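4 Apr 2021 – notebook, Histarville move

Crate test day, and a really good one! We had the first 3 of the new Drirum stacking crates loaded by lunch, and I am sold on the lids. They fold in from both sides, they take a zip tie through the corner, and a full crate sits flat on the dolly without that wobble we got from the old cardboard file boxes.

Inventory is finally in one sheet. 2567 items on the Buthelezi floor, of which 574 are marked "stay" or "scrap", so please stop tagging those with move labels. Purple labels are second floor at Histarville, yellow labels are ground floor. Label goes on the short end AND the top. I found a whole row of monitors with the label on the screen – peel those slowly, the glue is strong.

Tried the room-by-room order against the team-by-team order on paper. Team-by-team wins by a mile. Accounts can pack in the afternoon, have their desks ride on the first truck, and be logged in again the next morning while the rest of the floor is still working at the old place. I love this plan. The only snag is the shared printers, which belong to no team and so ended up on no truck. Added them to truck two. 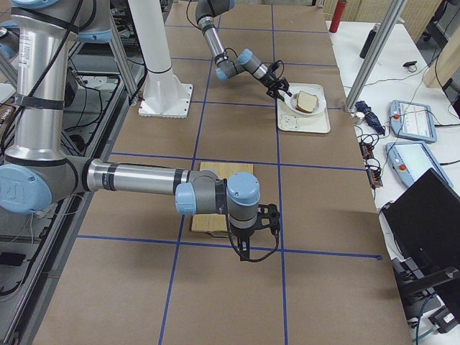

Do we pack the desk drawers or leave them full?
Empty them, every one. Contents go in a crate with the same desk number, and the key gets taped inside the lid.

Hamasum sent over the elevator booking for the new building. Pads go up the night before, and the car takes four crates on a dolly plus one person. Door clearance is fine for everything except the big oval conference table, so the legs have to come off. Bolts in a bag, bag taped to the underside.

Crate count stands at 322 on order. Might be tight if the archive room comes with us after all (in December they said no, now they say maybe). Asked for a straight answer.

Still to do: second roll of floor film, server rack straps, fresh marker pens, new dolly wheel for the squeaky one.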